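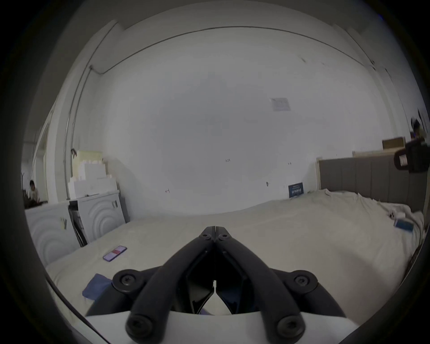 Phone on the bed, July 1, 2022

So I finally flew Serko, the little airline everybody at work keeps talking about! It was 90 minutes from Salinas on a turboprop, and I got seat 7A right by the propeller (loud, but what a view). The captain, Yanti Hidayat, came on before takeoff and told us which side to watch for the coast. I love when they do that.

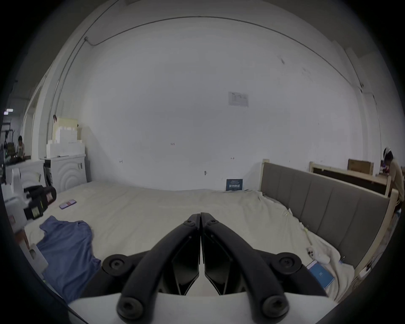 Cream sheets, a bit wrinkled

Boarding was quick, bags took forever. I paid 60 dollars for my checked one and would've happily carried it on, except the bins on that plane are tiny. Abelardo Troncoso across the aisle had to gate-check his guitar and fretted about it the whole way, poor guy.

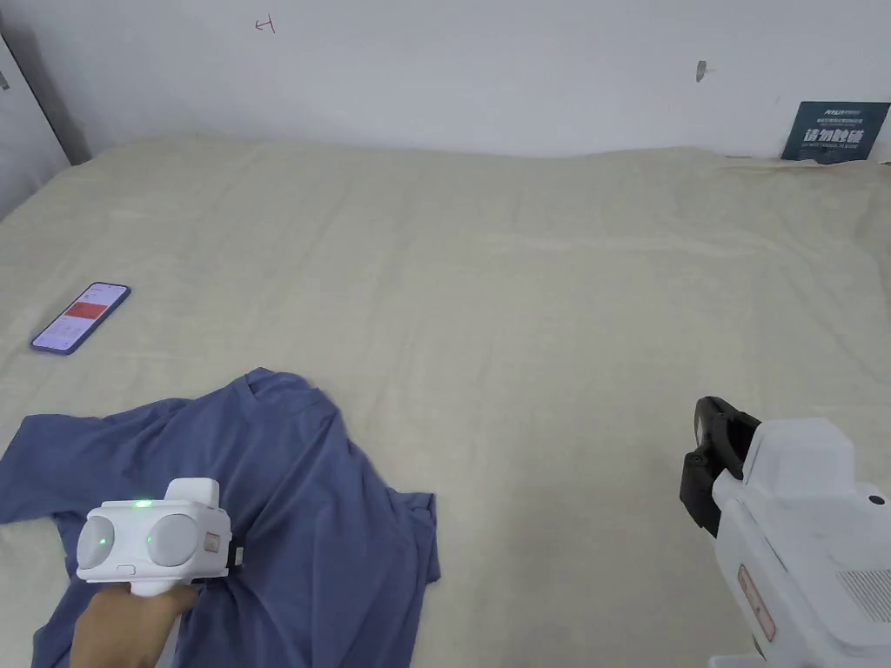
Would I book a prop plane again?
For a short hop like this, sure, but I'd pick a row farther back and bring earplugs.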